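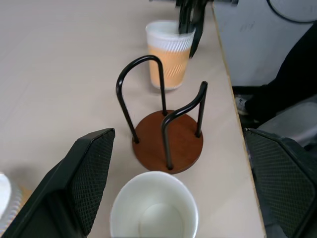
Gripper-level view of the cup and stand task, Kimunance manipulation laboratory.

Teleoperators for Demonstration Recording (part-time, fixed term)

Kimunance seeks to appoint 6 part-time operators to record demonstrations for the Trotard project. Trotard trains a robot arm to carry out ordinary tabletop tasks by learning from examples performed by people. The appointments are based at our Delter Street laboratory and run for 11 weeks, beginning in July.

Duties

Operators guide the arm by means of a hand controller and complete short tasks according to a written protocol. The current task set concerns paper cups and a cup holder stand with a wooden base and bent metal rods. Later sets will include folded cloths, lidded boxes and cutlery. Each operator will:

- set out the objects in the starting layout assigned for the session
- perform the task at a steady pace and repeat it as directed
- mark each attempt as complete, incomplete or void in the recording software, Kuusisto
- note any change to the layout, the lighting or the gripper pads
- review a sample of recordings made by other operators

Incomplete attempts are retained and must be labeled accurately. Operators are not assessed on the share of attempts that succeed.

Hours and pay

The position is for 17 hours per week, worked in morning or afternoon shifts. A rest period is scheduled in every hour of operation. Payment is by the hour, at the laboratory's standard rate for technical assistants, and includes all training time. Travel costs are not covered.

Requirements

Applicants must be at least 18 years of age and eligible to work in the United States. Good hand control and the ability to follow written instructions closely are essential. Applicants should be comfortable with repetitive work. Experience with robots is not required, and both left-handed and right-handed applicants are encouraged to apply. The workstation can be used seated or standing, and other adjustments will be made on request.

Recordings and privacy

Sessions are recorded by a camera mounted at the gripper. Hands, clothing or footwear may at times come into view. Successful applicants will be asked to sign a consent form covering the use of recordings in research and publications.

How to apply

Please complete the application form on the Kimunance careers page and attach a one-page resume. State which shifts you are able to work. Shortlisted applicants will be invited to a paid trial session on a Tuesday, beginning at 8 a.m. Questions about access or the consent form should be sent to the laboratory office through the same page.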